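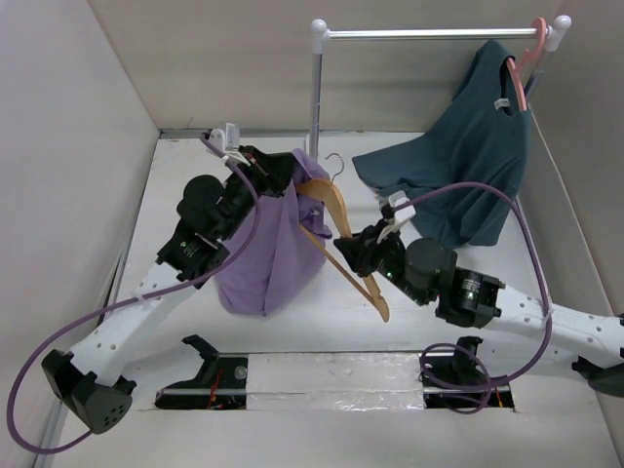

4.2 Keeping the hanger cell in working order

Figure 3. The garment cell during a hanging task. The left arm grips the lavender shirt and the right arm holds a wooden hanger. A teal shirt hangs on a pink hanger on the rack.

Papers on two-arm garment handling tend to report a success rate and a training method, and to leave the upkeep of the cell to a line in the appendix. We think this gives a false picture of what is being measured. In our own first runs, a large share of the failures we had put down to the policy went away after the arms were re-zeroed and two cable clips were moved. We can't say how much of the published variation between labs has the same source, but we doubt it is small, and we have stopped treating success rates from different cells as comparable.

The cell in Figure 3 consists of two low-cost arms with perforated links and servo joints, facing each other across a white floor with gray walls on three sides. We call the arms Goster (left) and Clunard (right) after the names already written in the lab's log when the present authors took it over. A small clothes rack stands at the back. Across the front runs a slot lined with foil tape, where two of the motor mounts sit. The tape was meant as a stopgap during the August rebuild. It has stayed in place because every time it is peeled back the wiring under it has to be dressed again, and that has caused more faults than the tape has.

Zeroing. The vendor's procedure, which we followed for the first part of the study, asks the user to hold each arm against its end stops and store the joint readings. We found it unreliable. Two people following the same sheet stored readings that put the gripper tip in visibly different places at full reach, and the software accepted both without complaint. We replaced it with a fixed block that is bolted to the floor for zeroing and taken out before any trial. Both arms are brought to the block by hand with torque off, and the stored pose is then checked by driving each gripper to the rack rod. If either one misses the rod, the session does not start. This is a crude check and it says nothing about the wrist. A wrist that is slightly off will still reach the rod and will then fail to line up a hanger hook, a fault that looks very much like poor learning.

Cables. Each arm carries a purple cable in a free loop from the lower part of the arm to a white mount near the gripper. The length of that loop matters more than we expected. Too short, and it pulls on the wrist when the arm is stretched out; too long, and it catches on cloth, or on the hook of a hanger being turned. We tried spiral wrap along the links, as suggested by Kristiansen (the company that supplied our clips), and took it off again. It kept the cable tidy and made the elbow stiff enough to shift the zero over a long session. The present arrangement is a compromise, and the loops still cross the space above the garments in some poses. We inspect them before each session for flattening near the clip. Any trial in which a cable touches the hanger is marked in the log and kept in the results. Leaving such trials out would improve our numbers, and we suspect that elsewhere it sometimes has.

Servos. Over the period covered here we replaced 18 servos, most of them at the shoulder and the gripper. Shoulder failures came on slowly, with the arm sagging a little more each day under the same load. Gripper failures were sudden. The maintenance schedule supplied with the arms calls for replacement by hours of use, and we followed it until it became clear that hours predicted very little. One gripper servo failed at 668 logged cycles and its replacement ran for over 1980 cycles doing the same work. We now swap a servo when its holding error rises between two checks, and we keep a spare for every joint with its ID already set. The ID step is easy to skip. A new unit left on its default ID will answer on the bus in place of another joint, and on one occasion this drove Goster's elbow into the side wall.

Grippers. Cotton lint collects at the gripper pivot and makes the jaws slow to close. Nothing in the joint readings shows it, at least not early on. Wiping the pivot with a dry brush between sessions cleared the problem; the dry lubricant recommended to us by Odero made it worse by holding the lint in place. The inner faces of the jaws also wear smooth, and they do so faster on wooden hangers than on plastic ones in our log. We would not lean on that result, as the wooden hangers were also used for the harder trials.

Reassembly after repair. Any joint that has been opened is re-zeroed, and the cell then runs three hanging trials with a fixed script and no learned policy. All of this work was carried out by Ronja Isaksson, and the logs up to Mar 20, 2019 are in her format. We consider the single operator a weakness. The procedure has not been tested by anyone who did not help to write it, and some of what makes it work may be habit that never reached the page — how firmly the block is held, for example, or when a loop looks wrong.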